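How a Red Berry Becomes a Cup of Coffee

From the Grorkel Big Questions pages for curious kids, updated May 2019

If there is a grown-up in your house who isn't much use before breakfast, you probably already know the smell of coffee. It creeps down the hall, under your bedroom door and right into your dreams. You may have asked for a sip once and pulled a terrible face. Fair enough! Coffee is bitter, and children's tongues are usually very good at noticing bitter things. But even if you never want to drink the stuff, it has a wonderful story, with goats and ships and mountainsides in it, so get comfy and we'll start with the plant.

It isn't really a bean

Coffee beans are called beans because they look like beans, but they are seeds. They grow inside a small round fruit called a coffee cherry. The cherries start out green and hard, and as the months go by most of them turn a lovely bright red (a few kinds turn yellow instead). If you squeezed a ripe one, you'd usually find two seeds tucked inside with their flat sides together, like two people asleep back to back. Every now and then a cherry has only one seed, and because it has no neighbour to squash against it grows round all over. Growers call that one a peaberry.

The fruit around the seeds is thin and a bit sweet. Birds like it, and so do some bats and monkeys. The seeds themselves are pale green and smell more like grass or hay than coffee. You could hold a handful of them up to your nose and never guess what they were going to turn into.

Where coffee likes to live

Coffee plants are fussy. They don't like frost at all, and they don't like roasting hot days much either. What they like is mild weather and plenty of rain, with a drier spell when the cherries are ripening. You find that sort of weather in a wide band around the middle of the Earth, on either side of the equator, in countries such as Brazil, Colombia, Ethiopia and Vietnam. The kind called arabica is often grown on hillsides more than 800 metres above the sea, where the air is cooler. Another kind, robusta, is tougher and will grow quite happily lower down. It makes a stronger, more bitter drink.

A bit of coffee is grown in Australia too, in the warmer parts of Queensland and northern New South Wales. If you plant one in a pot on a sunny verandah you might even get a few cherries, but you will have to be patient. A coffee plant usually takes three or four years to fruit. Before the fruit come the flowers, which are white and smell a lot like jasmine.

Goats, or maybe not

There is an old tale about how people discovered coffee. A goat herder in Ethiopia, so the story goes, noticed his goats leaping about and refusing to go to bed after they'd nibbled the berries from a certain bush. He tried some himself, and soon he was leaping about with them. It's a terrific story, and we'd love it to be true, but it wasn't written down until hundreds of years after it was supposed to have happened, so historians don't put much trust in it.

What we do know is that coffee plants grow wild in the forests of Ethiopia, and that people in Yemen, across the Red Sea, were brewing the drink more than five hundred years ago. From there it travelled to Egypt and Turkey and on to Europe. In 1723, or close to it, a French naval officer set off across the Atlantic Ocean with a coffee seedling, bound for the island of Martinique. He wrote later that the ship ran so short of drinking water that he shared his own small ration with the plant. Imagine being that thirsty and tipping your water into a pot!

From green to brown

Back to our pale green seeds. After picking, the fruit has to come off. Some farmers spread the whole cherries out in the sun and turn them over with rakes until they are dry and wrinkly. Others strip off the skin first, wash the seeds and dry them afterwards. The two ways give quite different flavours, and growers can argue about it for a very long time.

Then comes the roasting. The green seeds are tumbled in a big hot drum, a little like clothes in a dryer. They go yellow, then tan, then brown, and they puff up as they go. Inside each seed, the leftover water turns to steam and pushes outwards until – crack! – the seed pops, with a sound a bit like popcorn. Roasters listen for that crack, as it tells them how far along things are. The colour and smell come from hundreds of little chemical changes, and some of them are the same changes that turn bread into toast.

Why you need water

You could chew a roasted coffee bean, but it would be crunchy and rather nasty. To make a drink, you have to get the flavour out of the bean and into some water. The word for this is extraction. You have done it yourself if you've ever dunked a tea bag and watched the brown curl out of it.

Two things speed it up. The first is grinding. A whole bean only has its outside touching the water, but if you smash it into crumbs there is much more surface for the water to reach. The second is heat. Hot water moves flavours out of the coffee a good deal faster than cold water does. (You can make coffee with cold water, but you'll be leaving it in the fridge overnight.)

People have invented all sorts of gadgets for doing this. There are little pots that sit on the stove, glass jugs with plungers, and paper filters shaped like ice-cream cones. Espresso machines push hot water through the coffee very hard and very quickly. Capsule machines do something similar, with the ground coffee sealed up in a small pod, and the water for them waits in a tank until it's needed.
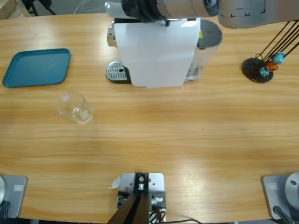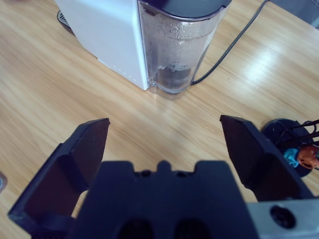
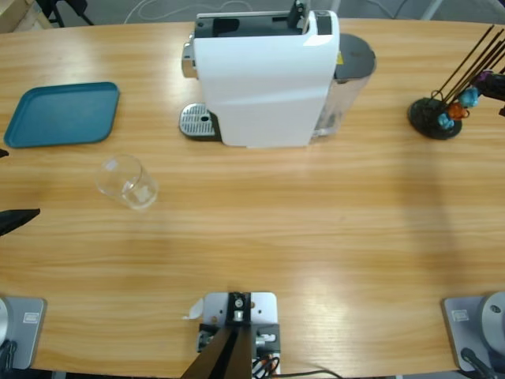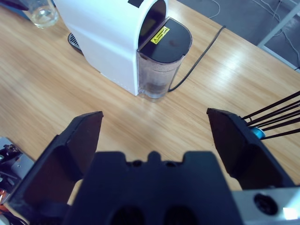 A white machine on a light wooden table, seen from different sides.

What is it that wakes people up?

Coffee has something in it called caffeine. The plant seems to make it partly to protect itself, as caffeine is poisonous to some of the insects that would like to eat it. In people it works differently. All day long, your brain builds up a chemical called adenosine, which helps to make you feel sleepy. It fits into special spots in the brain, like a key into a lock. Caffeine is almost the same shape, so it slips into the lock first and sits there, and the sleepy message can't get through for a while. The adenosine is still waiting, though, and that's why a grown-up can feel very tired once the caffeine wears off.

Too much caffeine can make your heart race and your hands feel shaky, and it can keep you awake when you badly need your sleep. Children are smaller and still growing, so coffee is best left to the adults. Tea, cola and chocolate have caffeine in them too, chocolate only a little.

Something to try at home

You'll need a grown-up, two clear glasses, and two tea bags of the same kind. Fill one glass with cold water from the tap and the other with warm water (warm, please, not boiling). Drop in the tea bags at the same moment and don't stir. Watch from the side, with a sheet of white paper behind the glasses so the colour shows up well. Which one goes brown first? Draw both glasses after one minute and again after five. Then, if you have a third tea bag to spare, snip it open, tip the leaves into another glass of cold water and see how that one gets on.

Words to know

Coffee cherry: the fruit that coffee seeds grow in.
Roasting: heating the dry green seeds until they turn brown.
Extraction: moving flavour out of something and into water.
Caffeine: the part of coffee that makes people feel more awake.

Next in Big Questions: why does an onion make you cry?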